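Give the Bedside Robot a Rule Book

I love a good rule, and the best I've read in years fits on 11 pages. It's the bedside chapter of the Zadcombe practice guide for service robots in guest rooms, out in June 2025, and I think every hotel that puts an arm near a bed should borrow it.
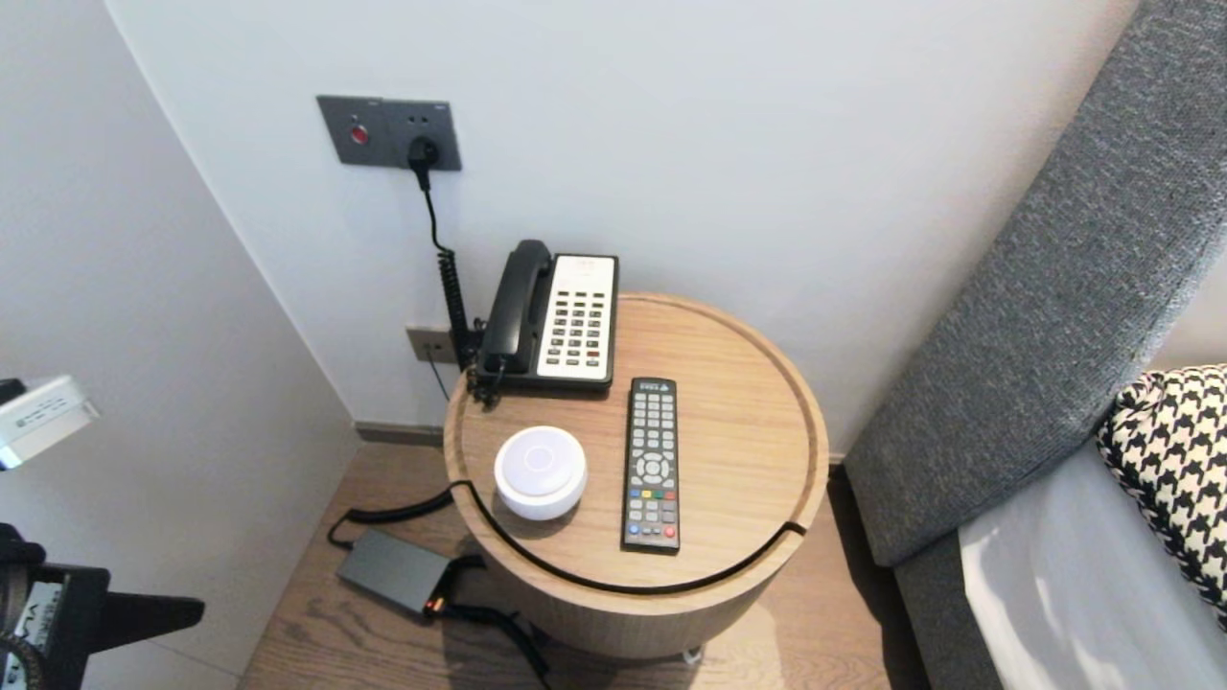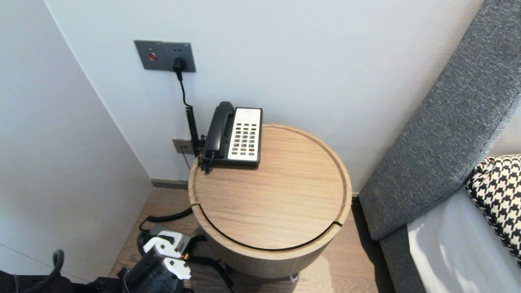

Bedside work with the arm: a corded phone on the round table, cables down to the floor.

Look at how much cord one small table can collect! Serpil Sönmez, who drafted the chapter, starts right there. Trace every cable to the wall before the arm moves. Leave the phone where a guest lying down can reach it. Keep the gripper off plugs, full stop. And my favorite – anything with a red button on it gets a no-go zone, even if the staff swear it does nothing.

Spyros Liapis at Jusamora thinks that's too strict. His crews log over 2000 room visits a month, and he'd like each site to set its own limits. I see his point about speed, but guests move between hotels and so do cleaners. A shared rule means a housekeeper trained at the Fitzgerald can walk into the Pikine and know what the machine will leave alone.

The draft is open for comments until July. Mine will ask for a longer section on coiled cords, which get one skimpy paragraph. They deserve a page.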